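About Mavorora

Welcome! Mavorora is a website about platform games, the jumping and collecting kind, and mostly the ones made for kids that grown people still can't put down. We write walkthroughs, draw level maps, keep lists of every hidden item we can find, and run a message board where people argue about which swimming level is the worst one.

Ghizlane Ezzat started the site as a single page of notes on Toloson, a game she had played through with her little brother and then kept playing long after he moved on to other things. The page was one long list of where the brass keys are. People wrote in with corrections (there were plenty to make!) and one of them was Ashraf Mansour, who sent a hand-drawn map of the entire lighthouse level with every ladder marked. Ghizlane put it up the same night. He sent another the next week, and he has been half of Mavorora ever since.

Ghizlane writes most of the walkthroughs and plays everything at least twice before a page goes up, once the way a new player would and once poking at every wall. Ashraf draws the maps and looks after the board. He also does the boss guides, which tend to run long. His page on the clockwork crab in Clikance is longer than our guide to the rest of that game, and we love it too much to trim it.
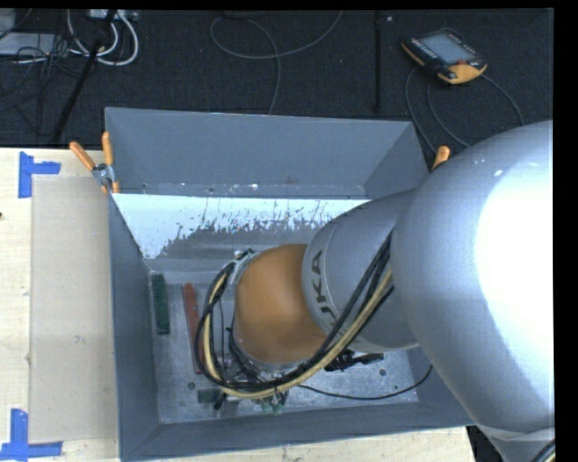 We have full walkthroughs for 32 games now, with maps for nearly all of them. If a game came out on more than one system, we say which version we played, and we note the differences when we know them. The handheld version of Toloson, for example, moves 5 of the keys and leaves out the ice cave, so it has a page of its own. Please check the top of the guide before you write to tell us a key isn't there!

What we like best is the small stuff. Background jokes, a door that only opens if you walk in backward, the tune in the shop that slows down when you're out of coins. There's a section called Odds and Ends for all of it, and most of what's in there came from readers. When you send us something and we can get it to happen on our own copy, we add it with your board name next to it.

The Hsiao Shelf is our reading corner. It's named after the grumpy librarian in Clikance who won't let you borrow anything until you return the book you never took. We post about tie-in novels, old manuals, strategy books and the occasional comic, and each winter we pick one to read together. The December thread is open to anybody with a board account, and you don't have to finish the book to join in.

A few things about the board. Put spoilers behind the spoiler button, even for old games, because somebody is always playing for the first time. Kids read along, so keep the language clean. We don't host game files or link to them.

Corrections, maps, questions and strong feelings about swimming levels can go through the contact form. We read everything, though a map can take a while to check. We're working on 6 new guides at the moment and the first should be up soon.

Page last updated 10/25/25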